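Bresska

Electoral rules and coalition deals for town councils, version 2

Bresska is a small open dataset about how town councils in the Bronomia region get elected and what happens once the votes are in. It covers 560 council elections across 40 towns, and for 335 of them we also have the signed agreement between the parties that went on to govern. If you've ever wanted to see what a bonus-seat rule does to a town with five quarreling lists, you're going to have a great time in here.

Version 2 is a big step up! Every election now carries the text of the rule it was held under, and the vote and seat tables finally use the same list codes.

What's in the download

elections.csv has one row per election: town code, year, round, registered voters, valid ballots, blank ballots, seats on the council.

lists.csv has one row per list per election. Votes, seats, the name exactly as printed on the ballot, and a list_id that follows the same group from one election to the next even when it changes its name (which happens all the time, Bitier being the champion).

rules.csv describes the electoral rule. Allocation method, threshold, whether there is a bonus for the largest list, whether voters can rank candidates, whether a runoff is possible.

agreements/ holds plain text transcriptions of coalition agreements. File names match election_id.

agreements_coded.csv is our coding of those same texts: which posts went to which list, whether there is a mid-term handover of the mayor's office, and whether the parties promised to back or block a change in the electoral rule.

sources.csv tells you where each row came from, down to the page of the council minutes.

Getting started

Load elections.csv and lists.csv and join on election_id. Join rules.csv on rule_id, not on town and year. Several towns held an election under the old rule and a rerun under the new one in the same year, and a town-year join will quietly double your rows. Ask us how we know.

The Hayashi script in tools/ recomputes seats from votes for any rule in the table. It's our favorite part of the whole project. You can swap one town's rule for another's and watch the council change, and it prints every division step so you can follow it with a pencil. Run it with no arguments for a list of options.

How it was put together

Ghada Smadi and Munther Darwish collected the official results from town halls and the regional archive. Where the posted result and the minutes disagree, we use the minutes and set the flag conflict to 1. Both values stay in the table.

Agreements were transcribed by hand from scans. Afaf Geagea and Lama Khoury each coded every text separately, then compared. When they couldn't settle on a code, Hiba Mansour made the call and the row says so in the column resolved_by. We kept the losing code too, in alt_code. Some of those arguments were really good, and the notes column has the short version.

Things to watch out for

Missing agreements are not missing at random. A town where a single list won outright had no reason to write one, and a few towns governed for years on a handshake. Check the column agreement_status before you treat a blank as "no deal." The values are signed, oral, none_needed and unknown.

Thresholds are stored as a share of valid ballots. Older Bitier rules count blank ballots in the base. For those rows the column base says all, and the Hayashi script handles it, but your own code may not.

Independents are a headache. A lone candidate gets a list_id only if the ballot gave them their own line. Joint lists of independents are treated like any other list.

Turnout above the number of registered voters shows up in a handful of rows. Those are copied faithfully from the source. Please don't "fix" them without telling us, we'd love to know what you find.

Good uses, less good uses

We built this for comparing rules, for teaching seat allocation (students love the runoff towns), and for studying what parties promise each other when no one has a majority. It also works nicely for text work on the agreements, as long as you remember they were written by a small circle of local lawyers who borrowed freely from one another. Whole paragraphs repeat from town to town.

It is a poor base for forecasting. There are no polls, no campaign spending and nothing on individual voters.

Personal information

Elected members and candidates appear by role only. Signatures and home addresses in the agreements were replaced with a bracketed tag before release. If you spot one we missed, write to us before opening a public issue.

Changes since version 1

list_id rebuilt from scratch. Old ids are in legacy_list_id.
rules.csv is new.
Runoffs are now separate rows with round set to 2.
Bonus seats split out into their own column, bonus_seats.
Fixed the swapped vote columns in the Bitier reruns. Sorry about those!

Coming up

The next update is planned for July. Munther is working through a box of pre-reform minutes, and Lama has started on a short codebook with worked cases. Corrections are very welcome, especially from people who sat on one of these councils. Send the election_id and a pointer to the source, and we'll credit you in sources.csv.

License

Tables and coding are free to reuse with credit to the Bresska team. The Hayashi script has its own license file in tools/.
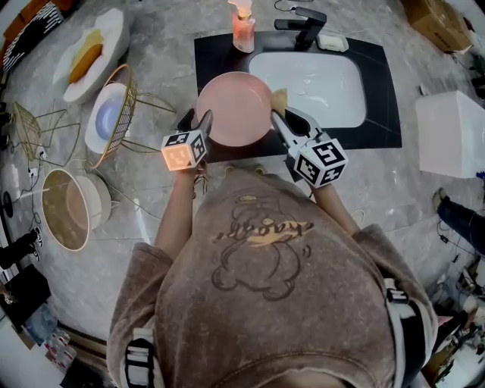
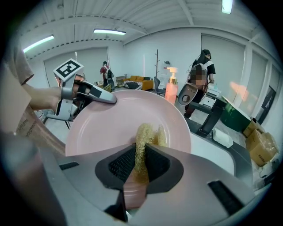
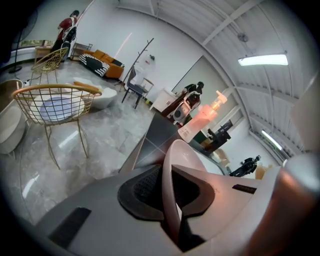
Hand-held grippers, three views. Pink plate in the first and second.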